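Plesberg Home Routines: Infant Feeding Preparation

This collection covers the preparation of powdered milk on home kitchen counters. It contains 776 recordings from 104 households. Typical items include jars, measuring scoops and small metal pots.
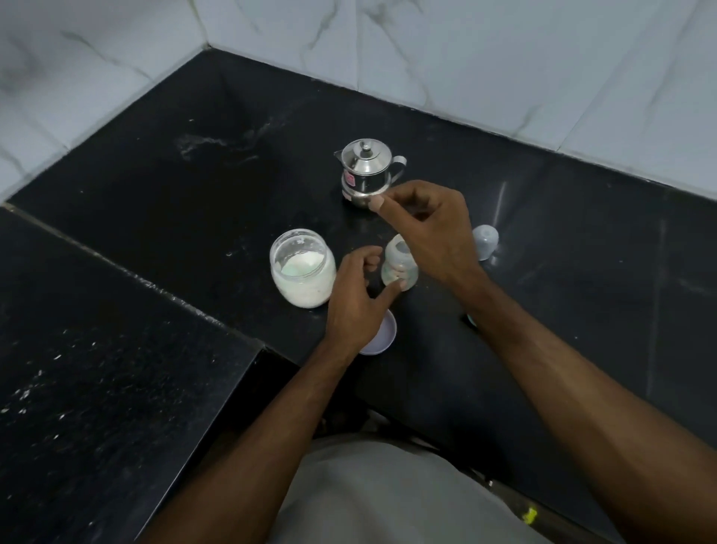
Counters were recorded as found, and crumbs or spills were left in place. Clenstead annotators labeled 312 recordings by hand. Requests for access should be sent to the Draltlow office.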